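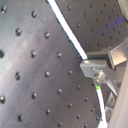 The gripper and the white cable on the bench in the Poston workshop.

Pui-shan Yuen has spent most of her evenings since November on one problem: getting an arm to handle a length of cable the same way twice. The project is called Plerero. It is a cable-routing rig, built in a shared workshop in Poston, where she rents bench space by the month.

"Rigid parts are easy," Yuen says. "A block stays the shape you left it. A cable has its own opinion about where it wants to lie, and it changes when you pull on the other end."

Her first version used a flat wooden board and hooks. The board warped, and the hooks moved when the cable came under load. She replaced both.

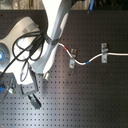
Cable routing, as Yuen defines it, is mostly a question of where the slack goes. If the arm pulls before a section is seated, the slack travels back along the run and the next section is out of place. On the current board two metal brackets hold the cable to the surface, and the bands of red and blue tape on it give her something to refer to when she writes up a run. "I can say the blue band was low, or it was near the bracket," she says. "Before that my notes were useless."

The control software is her own, written on top of a motion library called Zendau. The program stores each path as a list of positions with a force limit on each. She set the limits by hand, starting at 2 newtons and going up until the grip stopped slipping. The ceiling is 20.

"I would like to say there was a method," she says. "There was a spreadsheet." 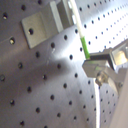
The force limit turned out to matter less than the angle of approach. Coming in square to the cable, the fingers tended to push it away before they closed. Yuen now tilts the wrist and closes at a lower speed. Cycle time went up, and she has not tried to get it back.

She keeps a log of every run. The last batch was 200 attempts over two weekends, of which 97 finished without her touching anything. Most of the failures came at the second bracket, where a small error from the first has had room to grow.

"That's under half," she says. "It was worse with the old Polishchuk fingers — those were made for boxes."

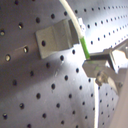 Her next change is to the software. The program replays a path without checking where the cable has ended up, so an early mistake carries through to the end. Yuen wants a check after each section, with one retry allowed before the arm stops and waits. She has written the stopping part.

The parts list and the path files will go up once she has cleaned out the hard-coded values. She gives no date for it.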